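Depth holes on clear acrylic box, sachets inside register fine

Posted by Nasrin Akbari

I'm training a picking policy on demonstrations made with hand-held grippers. The task is taking paper sachets out of a clear acrylic box. We have 144 demos so far. The sachets segment well, but the point cloud has no box walls in it, so on replay the planner runs the fingers straight through the front edge. Wrist view and head view from one session:
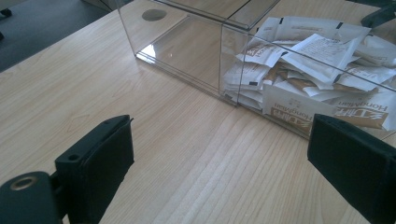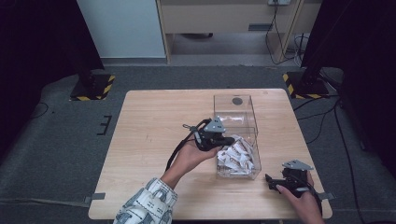 I've tried filling the holes with a median filter, which gives me a wall on the table surface behind the real one. Is there a sensible fix in software, or do I need a different box?

Wian Hlongwane

Keep the box. Don't ask the depth for walls. Measure the box once, make a simple mesh with the opening in it, and fit its pose from the RGB edges in the head view. Add that mesh to the planning scene as a collision object with 3 mm of padding. Turn the median filter off, it's inventing surfaces. Refit the pose at the start of every episode if the box gets moved.

Also check the time offset between your wrist and head streams. Ours was 38 ms out and looked just like a bad pose fit.

Lenka Jelínek

Masking tape on the top edges worked for me. Might upset your policy though.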